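Teaching a delivery robot to walk down the street

The hard part of a sidewalk, according to Kenna Sutherland, is that it looks easy. She runs data collection at Drandero, a firm in Munesham that builds small delivery robots, and most of her week goes into deciding what the robots should see before they are let out.

Her team works on two tracks. Trained drivers steer the machines through Munesham by remote control, and every run is recorded with the steering commands attached. The rest comes from a simulator called Vokeck, where a driver at a desk takes the same controls through a city that exists only on a computer.

A working shift in the simulator lasts 60 minutes. Hendrik Dijkstra, who has driven since February, says the temptation is to drive too well. "If I never get close to a curb, the model never learns how to come back from one," he says. So he drifts on purpose, then corrects, and only the correction is kept for training.

Shadows take up a lot of his time. Early models braked for them, and for cracks in the concrete too. The fix was more examples of both, with the robot rolling over them at a steady speed.

Each run is checked by two people. Nathalie Willems looks for hesitation — a driver who stops for no reason teaches the robot to stop for no reason — and throws out whatever she can't explain. Pedestrians get the strictest review. A pass that feels polite to the driver can still feel close to the person on foot. 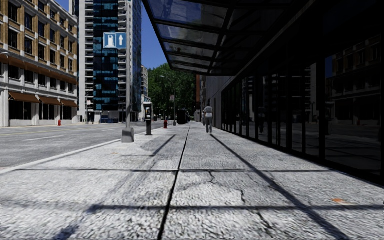
Sutherland wants five more neighborhoods in the simulator before the next model is trained. Rain comes after that.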